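An Open Door on Gresel Street

Saturday, March 23, 2019

The bus out to Destunthorpe takes its own sweet time, and by the time I got down at the last stop there was already a line outside the old dye works, most of it families, with a good many grandparents among them. Urnum, the small robotics firm that moved in a while back, had thrown its doors open for the day (coffee free, pastries not), and I think half the town had come to see what all the humming was about.

They let us through in small groups. We had a lovely stop at the sorting line, where a robot arm was handing out apples, and then a longer one at the benches in back, where the firm's newest arm, the Teixeira, spends its days learning to pick things up and set them down again. A girl of about 6 asked whether it ever got bored, and our guide thought it over very seriously before telling her that he got bored first.

What I liked best was how much of the work is plain patience. The arm has a little camera down at its wrist, so it sees its own fingertips and whatever lies past them, and a screen on the wall lets visitors look along with it. I stood there much longer than I meant to, coffee going cold, watching a gray surface go by with its specks and its soft shadows.

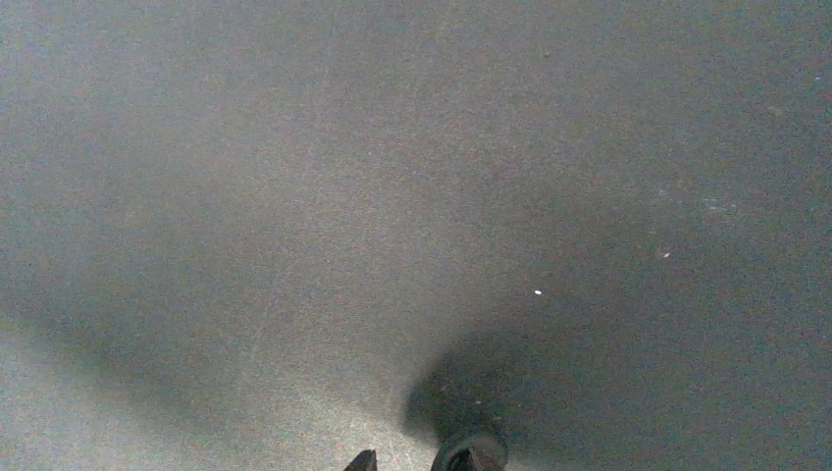 The guide told us the team has logged 2000 practice runs since they moved in, and that they still argue over lunch about how slowly the arm ought to come down. I came away with a paper hat, a sticky bag with 2 pastries in it, and a promise from the front desk that they'll do it all again in April, with more chairs this time.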